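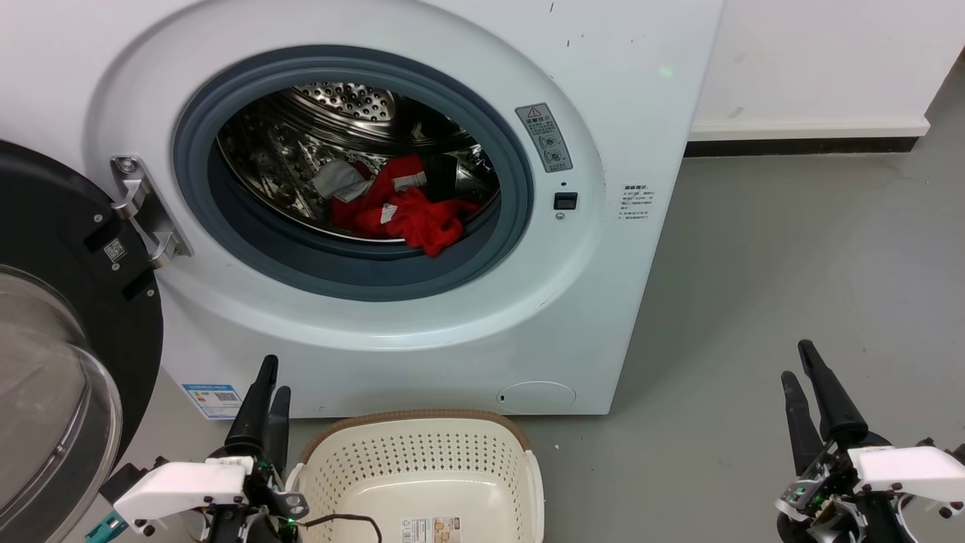 Buanderie partagée de Flundville : rapport d'avancement

Projet Nitard, volet équipement
Rapport remis à la Fondation Gollow le 20 janvier 2024

1. État des lieux

La buanderie est ouverte aux résidents depuis la fin des travaux de plomberie. Les appareils à chargement frontal, avec tambour en acier inoxydable, sont raccordés et en service six jours par semaine. La pose des étagères de tri reste à achever du côté de la réserve.

2. Usage et consignes

Le registre fait état de 1 265 cycles depuis l'ouverture. Plusieurs réclamations concernent des textiles clairs lavés avec du linge de couleur vive. Le mélange de pièces rouges, blanches et noires dans un même tambour demeure fréquent, et la consigne de tri sera affichée en français à hauteur des hublots.

Les étiquettes du fabricant, dont l'une est rédigée en chinois, seront laissées en place. Une fiche traduite sera fournie par la société Jatoi, chargée de la maintenance. Elle couvrira l'entretien du joint de porte et du filtre de vidange, accessible par la trappe ronde en bas de façade.

3. Budget

Le poste consommables présente un dépassement de 400 euros, imputable à l'achat de lessive en petits conditionnements. Une commande groupée est à l'étude.

4. Prochaines étapes

En février, huit bacs de tri seront livrés et les étagères terminées. Le solde de la subvention sera demandé après réception de ces équipements.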